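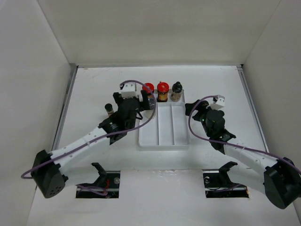 Guides > Desk and Paper > Flurka comb binder > Part 2: Setting up and your first booklet

14 shares | 6 comments

Okay, so you've got the Flurka out of its box and you've found a spot for it. Let's bind something! I've had mine since last July and I still grab scrap paper for the first go whenever I change a setting, so please do the same and save your good pages for later.

Before you start

You'll need a stack of plain A4 (the ordinary 80 gsm stuff is perfect), a couple of cards for covers, and one of the thin plastic combs from the starter bag. If you're on US letter, skip down to the note after step 4, then come back up.

1. Set the binder down with the handle facing you and push on it a little. If it slides, stick the four rubber feet on now. They're in the same little bag as the spare screw, and I missed them completely the first time.

2. Lift the handle all the way up until it stops by itself. Don't force it past that point.

3. Slide out the crumb drawer at the back, check that it's empty, and push it back until it clicks.

4. Loosen the edge guide (the gray knob on the left) and move it to the A4 mark. You're punching along the long side, the 297 mm one, so that's the side that goes down into the slot. Tighten the knob with your fingers only.

Note: Letter paper is shorter on that side, so it has its own mark, and you have to pull out the last punch pin on the right. Otherwise you get a sad half hole at the bottom of every page. Ask me how I know!

5. Tap your sheets square on the table, drop in no more than 6 at a time, and nudge them left against the guide. Pull the handle down in one smooth move, then lift it again before you take the paper out.

CAUTION: Keep your other hand off the slot while the handle is moving. The pins are sharper than they look, and small kids love that handle.

6. Punch the covers one at a time. Card is a lot tougher than paper, and two together will jam it.

7. Hang the comb on the metal hooks with the open side up, then pull the side lever toward you so the teeth spread. Go slow here. If you open it too wide the plastic goes white and stays floppy.

8. Load your pages face down, front cover first (yes, it feels backward), then let the lever go back gently and lift the whole booklet off.

If it jams

Raise the handle, wiggle the paper straight up, and empty the drawer. Full drawers cause most of my jams. If a pin sticks, rub some wax paper along it and punch a scrap sheet or two. Paula Bratu wrote in to say a plain white candle does the job too, and I've switched over to that myself. Please don't oil the pins, it gets on everything you punch afterward.

Part 3 is all about picking comb sizes, and fixing that booklet where page nine went in upside down.

Related guides
Vument laminator: first warm-up and cleaning sheet
Rimkutė paper trimmer: changing the blade
Making a recipe book with Flikandale covers
Flurka comb binder, Part 1: What's in the box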